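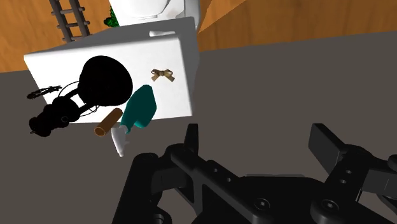
Does the Plolteo sachet cut waste in the school milk cartons? On what we have so far I can't say it does, and I wouldn't put it in the newsletter.

May, 4.30 pm, Zosterside dairy lab

Second go at the school milk trial. Bakar sent 40 cartons off the morning run, all semi-skimmed, same batch code (1603). Half were dosed with Plolteo at the filler and half left plain. Fridge set to 2 degrees. I say "set to" on purpose. The dial and the probe have never agreed and I trust the probe more.

The claim is that dosed milk keeps longer once the schools have it, so fewer cartons get poured away. Fine. But the leaflet figures come from milk kept cold all the way, and school milk sits in a crate by the back door until somebody carries it in. So the cartons go out on the bench every morning and back in the fridge after lunch. Unkind to the milk, but nearer the truth.

Smell and taste sheet: no difference I'd swear to. Two of the plain ones marked "slightly off", and one of the dosed. The tasters could see the labels. That makes the whole sheet worthless in my view. Cover the labels next time, please.

pH: meter drifting again. Calibrated before lunch and it was out by mid-afternoon. Readings are in the blue book with a line through them. Don't copy them into the spreadsheet.

The 91 per cent "still good" in the Beddoe write-up bothers me. Good by whose nose? They don't say how many cartons they opened, or whether anyone checked the plain milk the same way. I've asked for the raw sheets twice and got the same glossy page back both times.

Also, the farms are giving this milk away. If the sachet adds to the cost of each carton, someone has to pay for it, and a smaller carton for the infants might save more than any additive. Worth asking the schools what actually gets left, before we run a third lot.

To do:
new buffer for the pH meter
plain sleeves for the cartons
ask Bakar for evening run milk as well
probe log to be left on overnight, NOT switched off with the lights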